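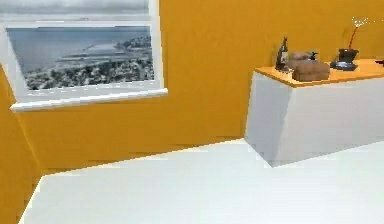 Self-collision fault halts Paewai simulation trials

By Ashton Quinlan
Thursday, 4.30 pm

Sternonard has stopped simulated trials of its Paewai household arm after a fault in the collision checker let the arm fold back towards its own base without raising a stop. The fault was found in the kitchen test set, a group of small rendered rooms used to try out reaching and clearing tasks before any code is loaded on to hardware.

The company said no physical arm had run the affected version and that nobody was hurt.

According to a fault note sent to test partners, 69 runs in a batch of 100 ended with the elbow link inside the 40 mm clearance zone kept around the base. In each of those runs the checker reported the path as clear. The planner then carried on to the next waypoint, and the run was logged as a pass.

The cause has been traced to a change made in March, when the shape used for checking the upper links was swapped for a simpler one to save computing time. The new shape was entered with its origin at the wrong end of the link. The checker was therefore testing a piece of space next to the arm — in most poses an empty one — while the link itself went untested.

Keegan Whitelaw, who leads motion safety at Sternonard, said the error should have been caught when the change went in.

"The check against walls and worktops uses a separate set of shapes, and that set was correct," he said. "So the arm kept clear of the room as it should, and the results looked normal. The check of the arm against itself was wrong from the day of the change."

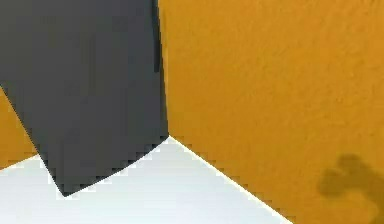
The fault came to light when a tester at Bretard, which runs part of the trials under contract, replayed a run that had taken much longer than the rest. The joint log showed the elbow holding at its limit for 30 seconds while the planner tried to find a way out of the folded pose. The wrist camera record from the same run was sent to Sternonard with the log.

All pass results logged since the change have been withdrawn. Whitelaw said the batch would be run again with the corrected shape, and that the build tools would now refuse any link shape whose origin does not match the drawing. A second check, based on joint angles alone, is to be added — it will stop the arm even if the shape data is wrong.

Aronura, the shared test library through which the room files are issued, has marked the affected version as not for use. Partners holding local copies have been asked to delete them and to report any run in which the elbow passed its soft limit.

No date has been given for the trials to restart.

Recent items
Bretard to take on night test runs
Aronura changes version numbering for room files
Gripper pad wear: inspection interval shortened
Paewai wrist cable recall closed

Contact the news desk | Copyright, all rights reserved | Back to top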